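Search this site Search Advanced

Last updated: July

4. Comparing the hands on the sorting task

4.1 Setup

Section 3 covered the bench numbers (fingertip force, closing speed, backlash). Those numbers don't say much about how a hand behaves on an arm, with an operator watching, on a desk with other stuff on it. So this section. Same arm throughout, same wrist camera settings, same controller where the vendor driver allowed it. Three end effectors:

Pumora two-jaw gripper. Parallel, rubber pads, one motor. The baseline.

Grusov three-finger hand. Underactuated, tendon driven. Fingers close together unless blocked.

Bognár five-finger hand. Jointed fingers, separate thumb drive, position control per finger. Most expensive of the three, also the heaviest, and the arm needed its payload setting changed before it would hold still.

The task: pick up a small item or a flat device from the desk, carry it, place it either in a named compartment of the divider box or on the open desk. Items were a mix of flat and bulky. Flat ones are the hard ones. Each hand got 100 trials, split into blocks, with a rest for the motors between blocks. Order of hands was shuffled across blocks so that the operators getting better would not favor whichever went last. They did get better, see 4.4.

Controllers. We ran two. The first is direct teleoperation, operator moves a handheld and the arm follows. The second is the Grandura waypoint controller, where the operator sets the approach and the grasp pose and the software fills in the rest. Both send commands at the same rate. The Grandura one smooths the path, which turned out to matter for the Bognár hand and hardly at all for the other two.

A trial counted as a success if the item ended up fully inside the right compartment, or flat on the desk inside the target area, and the hand let go cleanly. Nudging the box was allowed. Tipping it was a fail. Dropping and re-grasping was allowed once, with no human help. Time limit 60 seconds per trial, measured from the start command to the hand being clear of the item.

4.2 Grasping flat devices
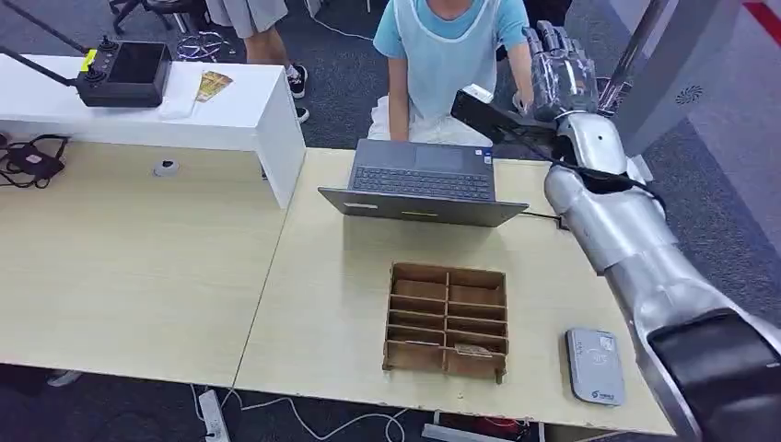 Figure 3. Five-finger hand on the arm, flat device held over the desk.

Flat devices separate the hands more than anything else in the set. A phone-shaped object lying on a desk gives a gripper almost nothing to get under. The two-jaw gripper has to take it by the long edges, which works if the pads can reach past the middle of the thickness and the wrist is square to the desk. If the wrist is tilted even a little, one pad lands first and the device slides. The Bognár hand can curl its fingers around a thin body and bring the thumb in separately, so the contact is spread out and the operator has some room to be wrong. In Figure 3 the black device is angled down toward the desk in the raised hand, and a tilt like that is a problem for placing even when the grasp itself is fine, as the low end will touch first and the device can pivot in the fingers. We logged pivoting as its own failure type. It accounts for most of the failed desk placements with this hand.

Fix for pivoting, partial: slow the last part of the descent and open the thumb before the fingers. With the thumb out of the way first, the device rolls off the fingers and lies down flat. Opening everything at once pops the far end up. We changed the release order after the first block and kept it for all the rest. The first block was rerun so that all blocks of the Bognár hand use the same release. The old block is not in the totals.

The three-finger hand was the worst here. The tendons share one motor, so once one finger touches the desk the other two keep closing and push the item away. Operators learned to start with the hand slightly above the surface and drop onto the item while closing. Works, hard to teach, and the success rate depended heavily on who was driving. For bulky items the same hand was fine, better than the two-jaw gripper with anything round.

4.3 Placing into the divider box

The box is plain cardboard, two columns by five rows. We chose cardboard over a rigid plastic tray on purpose. Partitions bend, edges warp with use, and a hand that brushes a partition moves it a bit, so the compartment is never exactly where the model says. A rigid tray hides that error. It also breaks fingertips, which we found out in a pilot run and did not want to repeat.

Main finding: hand width matters more than finger count. The two-jaw gripper goes into a compartment without touching the walls if the approach is vertical. The five-finger hand does not fit, not with all fingers extended. Two ways around this. Either release from above and let the item fall, or tuck the two outer fingers and go in with the thumb and the first two. Release from above is quick and good enough for small items. Flat ones sometimes catch on a partition and end up leaning across two compartments, a fail by our rule. The tucked grasp is slower. Fewer leaners though.

A small item resting at an angle inside one compartment counts as a success. We went back and forth on this. A stricter rule (flat on the bottom) would punish all of the hands for something that does not matter to whoever empties the box later.

Neighbor disturbance, meaning the hand moved something in a compartment it was not aiming at, was seen with the three-finger hand more than the others. The cause is the same shared motor. On release the fingers spring outward together and sweep the partitions. Slowing the release helped some. A softer return spring would help more and we have not tried it yet.

4.4 Controllers and operators

Direct teleoperation was faster for the two-jaw gripper. Operators could see the gap between the pads, line it up and go. With the five-finger hand the same operators were slower under direct control and reported more strain, mainly from holding the handheld steady during the descent. Any small shake at the operator end shows up at the fingertips, and the longer hand makes it bigger. Under the Grandura controller the shake is smoothed out before it gets to the arm. Best run for the Bognár hand, start command to hand clear, was 14 seconds, under Grandura. Its slowest successful trial took 42, direct control, one re-grasp.

The price of the smoothing is lag at corrections. If an operator saw the item slipping and tried to follow it, the smoothed path got there too late. With direct control a quick operator could sometimes save the grasp. These saves are counted as successes and we mark them in the logs, becuase a system without a human driving would not get them.

Learning effect. All operators improved over the first blocks and leveled off later. The improvement was largest for the three-finger hand. Small for the two-jaw gripper. Anyone comparing hands with untrained operators and a short test is probably measuring how easy each hand is to learn, fine as a question, but a different one from ours.

4.5 Cables and other things that cost us trials

Short, but we wish other papers would report this.

Cable along the forearm. The sensor cable on the five-finger setup runs outside the arm. When the wrist is rotated far inward the cable goes tight and pulls on the connector, and the finger readings jump. Looks just like a contact event. The controller then stops closing becuase it thinks it has the item. We lost part of a block before finding it. Now there is a slack loop at the elbow and a limit on wrist rotation. Affected trials were thrown out and rerun.

Desk seam. Two desks pushed together are not one flat surface. Desk-height calibration was done on one side of the seam and was off on the other, enough to make the two-jaw pads scrape. Calibrate both sides. Takes a minute.

Lighting on dark devices. The wrist camera had trouble finding the edge of a black device in shadow from the hand itself. A larger hand makes a larger shadow, so the Bognár hand was hit hardest. We fixed exposure by hand before each block. Auto exposure made it worse, since it chased the shadow as the hand came down.

Driver restarts. The Grusov driver needed restarting between some blocks. No pattern that we could find. Restart time is not counted in trial time.

4.6 What the comparison does and does not show

For small items into a divided box, with a vertical approach, the plain two-jaw gripper is hard to beat and we would pick it again. For flat devices lifted off a desk the five-finger hand is the better choice, provided the release order is set right and the operator has a smoothing controller. The three-finger hand sits in between for bulky items and falls behind for flat ones.

We did not test heavy items, wet items or anything soft. We did not test handing an item to a person. One arm only, so the results for the heaviest hand may look different on an arm with more payload to spare; some of the slow descents were the arm's doing and we can't seperate that out from the present logs. Cost per hand is left out as well, the prices we were quoted were not on the same terms.

Trial logs keep the release order, controller, operator code and failure type for every run. The failure types are defined in the appendix. Section 5 uses the same logs to look at grasp force over time.

We use cookies to remember your reading settings. Accept Manage choices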